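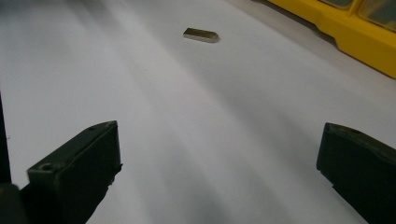
Department of Control and Robot Software, Novier Technical College

Chapter 4
From Camera View to Grasp Plan

Before software can close a gripper on a part, it must answer two questions. Where is the part, and how is it turned? In this chapter we work with a small metal bar on a white surface. The task looks easy — but a small error in the angle is enough to spoil a grasp.

We start with segmentation. A fixed brightness threshold is the first idea of most students, and it often fails, because a soft shadow on a white surface can be as dark as the side of the part.
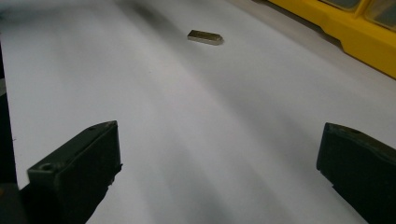

For this reason the Flolon planner, which we use in all exercises, compares edges before it compares brightness. It fits a rectangle to each closed edge and keeps the 30 best candidates. Then it removes every candidate whose long side does not agree with the known size of the part. Usually 2 or 3 remain, and the planner gives each of them a score.

Section 4.2 treats the approach path. Section 4.3, written together with Hiyori Oda, extends the method to drawers, where the gripper must pull along one line only. The exercises use some 2000 recorded grasps.

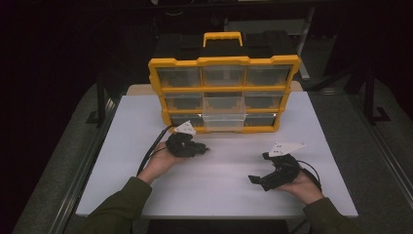 Figure 4.1. Parts organizer with nine clear drawers and two hand-held grippers.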